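Search this site...

Home Tech > Robots

Can a robot fold your T-shirt yet? I went to look

September 10, 2022

I hate laundry, so when Malathi Pinto invited me over to the Thorlacius workshop in Pallitville to see two robot arms take on a pile of it, I said yes before she'd finished the sentence. Her team has been at this for seven months, and shirts are still the hard part. A plate is always the same shape. A T-shirt never is!

"Finding a corner is most of the job," Pinto told me, and I believe her now - I stood there rooting for a sleeve.
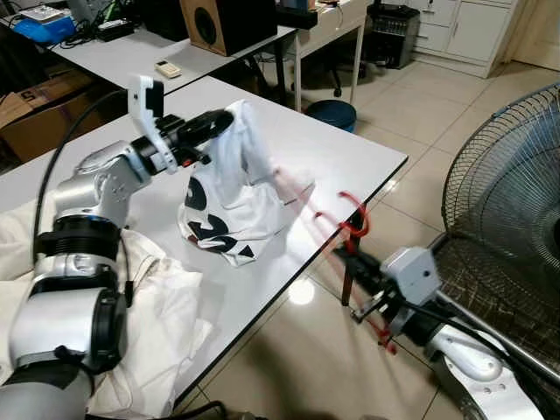
So, are we there yet?

Nope. With the white shirt, one arm had it up by a corner and the rest was still a heap on the table, and I caught myself wanting to reach in and help. Pinto wants 1000 practice folds logged before she'll talk about anything you could buy. Her colleague Orlando Cárdenas is gloomier (he joked about 2057), though he did say towels are going pretty well.

They're showing the arms to the public in Rininport later in September. I'll be there, probably in a wrinkled shirt.

We use cookies to improve your visit. Accept | Manage settings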